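4.2 Wrist views at two ranges

We were delighted by how much the Ledard policy gets from the wrist camera alone. Training used 600 demonstrations, collected by Hrubý and Paulík on ordinary tabletops, and patterned surfaces were left in on purpose. Figure 3 gives a typical wide view, with plenty for the encoder to hold on to.

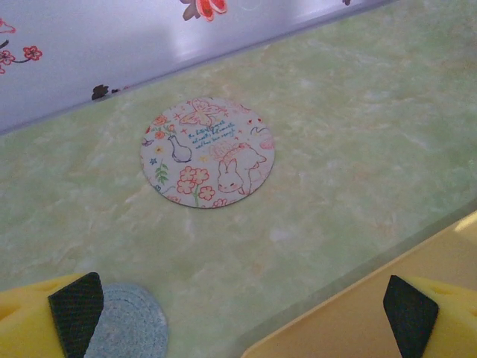
Figure 3. Wrist view with an illustrated coaster between the two fingers.

Close range is harder — and, to us, far more exciting! Pale surfaces can fill the view and leave very few features. Adding a history of 15 wrist frames let the policy carry its earlier estimate through such stretches.
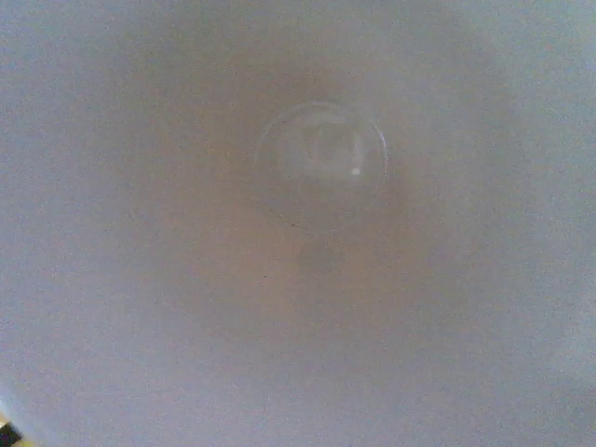 Figure 4. Close view of a pale surface; a clear circular feature lies near the center.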